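Zurville student club teaches two arms to tidy a desk

The robotics club at Fjeld Technical College in Zurville has entered its first regional competition, and the students are now spending three evenings every week with a task that most people do without thinking. A robot with two arms must clear a table and put each thing in the place where it belongs.

The competition is called the Valtance Table Challenge and will be held in May. Each team receives a list of everyday objects, but the positions on the table are decided by the judges only a few minutes before the start. The team cannot touch the robot after the signal is given. Points are given for every object which arrives in the correct place, and points are taken away when something falls on the floor.

"In the beginning we believed that the heavy things would be our problem," says Borghild Hedlund, second-year student and leader of the club. "But a bottle is quite friendly if you take it in the middle. A pen is much worse. It is thin, it lies flat, and the fingers must come very close to the table without pushing into it."

When we visited on Wednesday, the practice table was set with a bottle, a glass bowl, a yellow bin, a mesh pen holder and two things to write with. The pens must go in the holder and the bottle must stand upright on the table when the time is over. For the bottle one arm is enough, but the students would like both arms to work at the same moment, because this saves many seconds.
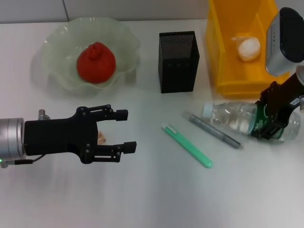

The right gripper at the bottle during Wednesday's practice. The pens are between the two arms.

The club calls its program Ekari. It was written mostly by Phong Thân, who studies computer science and joined the club last autumn. The program learns from practice runs in which a student guides the arms by hand controls. Until now the club has recorded 1196 such runs, and 191 of them were done with the pens only.

Mr Thân explains that the number is less important than the variety. In the first weeks all students placed the objects in nearly the same way, in nice straight lines, and the robot became good at exactly this table and at no other. Now there is a rule that the person who places the objects may not be the same person who guides the arms.

The small cameras at the wrists have also given the team some work. They are very useful when the fingers are near an object, but when the arm is turned away from the table they look at the room instead. In such a moment the program has little to hold on to. A plain wall and a pale glass panel look almost the same from one second to the next, and earlier this year the program often hesitated there for a long time before it went back to the table.

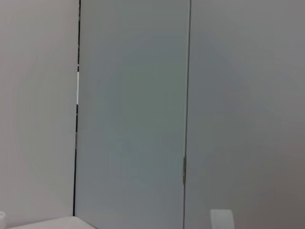 Wall, frosted glass and grey panel, from one of the small cameras.

"We discussed if we should hang some coloured paper on the wall," says Severin Bühler, who takes care of the cameras. "But at the competition we will not be allowed to decorate the hall. So it is better that the robot learns to live with a boring wall."

The solution of the team is simple. When the wrist camera gives little information, Ekari trusts more in the camera at the head, which looks down at the table. Since this change the long pauses have become rare, although Mr Bühler admits that they are not completely gone.

The club has 14 members, and most of them had never worked with a robot before they joined. Their teacher, Torbjørn Torvik, lets them make their own plan for the evenings and comes in mainly when something must be repaired or ordered. He is satisfied with the progress but he would like to see more patience with the keeping of notes. "They remember very well the run that was a success," he says. "The other ones they would prefer to forget, and these are the ones I want to read."

The best result of the team so far is 58 points in a full practice round. Njål Haugland, who is responsible for the training plan, thinks that the team needs a little more than this to reach the final. Until May he wants to have 200 new runs with both arms moving together, and he has put a list on the door where members can write their name for an evening.

Students from all departments at the college are welcome to visit the practice, which begins at 17.30. It is not necessary to know programming. The club is especially looking for two persons who can help with the transport to the competition and who have a driving licence.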